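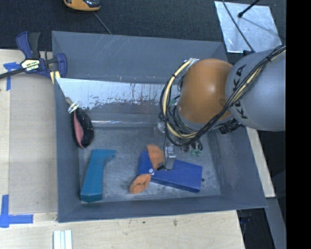

Des nouvelles de la cellule 6, puisque vous êtes plusieurs à me demander au café où on en est. Eh bien elle tourne ! Elle a passé presque tout le mois de juin à l'arrêt ou au ralenti, et comme c'est moi qui ai eu les mains dedans la plupart du temps, je vous raconte, ça évitera que la prochaine personne d'astreinte refasse le même chemin.

Pour ceux du site de Clurstead qui ne l'ont jamais vue : c'est le KUKA qui pioche des objets en vrac dans un grand bac gris, un peu tout ce qu'on lui donne, des boîtes, du tissu, des trucs mous, des trucs tordus. Le programme de prise vient du projet Prallomier et il est très bien, je n'y ai pas touché. Les ennuis étaient tous autour.

D'abord les câbles (toujours les câbles). Au départ, le faisceau du préhenseur était plaqué serré le long du bras, très joli, très propre, et au bout de quelques semaines on perdait le signal dès que le poignet partait en rotation vers le fond du bac. J'ai passé deux après-midi à soupçonner la carte d'entrées avant d'aller tirer doucement sur la gaine. Maintenant tout fait une grande boucle à côté du capot orange, avec le tuyau jaune crème qui suit les câbles noirs et des colliers noirs pour tenir l'ensemble. C'est moins joli, je vous l'accorde, mais le poignet a de quoi tourner. Si vous refaites un collier, laissez-le juste assez lâche pour qu'on puisse encore faire glisser la gaine avec deux doigts. Et par pitié, coupez les queues à ras, j'ai encore la marque sur le pouce.

Ensuite le bac. Il bougeait. De presque rien, mais à force de se faire pousser par le doigt métallique il finissait par pivoter, et les prises le long des parois devenaient n'importe quoi. On a donc une pince de serrage sur le rebord, celle à levier bleu, avec une cale jaune pâle sous la mâchoire. Quand vous sortez le bac pour le nettoyer :

bouton d'arrêt d'abord, bras en position haute, et on attend que le voyant soit fixe
on desserre la pince sans la démonter de sa barre
on remet le bac contre ses butées, on resserre à la main, jamais à la clé
on relance la routine de calage (menu Zeltthorpe, deuxième page, je sais, le nom n'aide pas)

Les repères au ruban bleu sur le plateau à gauche, on n'y touche pas non plus, même s'ils ont l'air de traîner là depuis un déménagement. Je m'en sers pour reposer le panneau au même endroit. Quelqu'un en a décollé un morceau un samedi et j'ai perdu ma matinée du lundi.

Autre chose, la paroi du fond. Elle est bien marquée, avec sa bande argentée toute rongée dans le bas, et on m'a demandé s'il fallait changer le bac. Pour l'instant je le garde. Les reflets gênent un peu la détection quand l'éclairage est à fond, alors je l'ai baissé d'un cran, et sur le dernier essai on a fait 39 prises d'affilée sans que j'aie à ouvrir la porte. J'étais toute seule devant l'écran, j'ai crié quand même.

Ce qui reste pénible, c'est le souple. Le truc orange façon tissu, quand il se met à moitié sur la grande boîte bleue, le doigt accroche les deux ou rien du tout, ça dépend des jours. J'ai essayé 19 réglages d'approche différents, notés dans le cahier de la cellule, et les moins mauvais sont entourés au stylo vert. Si l'équipe Valderrama a une idée, je suis preneuse, vraiment, même une idée bizarre.

Côté entretien courant : un coup de chiffon sec au fond du bac en fin de poste, un œil sur les raccords du préhenseur, et on écoute. Un petit sifflement à la fermeture, c'est le raccord translucide du haut, il suffit de le renfoncer (arrêt engagé, air coupé, merci). S'il recommence dans la journée, il y en a des neufs dans le tiroir sous l'armoire électrique, à côté des colliers. Notez-le quand vous en prenez un, il n'en reste pas lourd et la commande n'est pas encore passée.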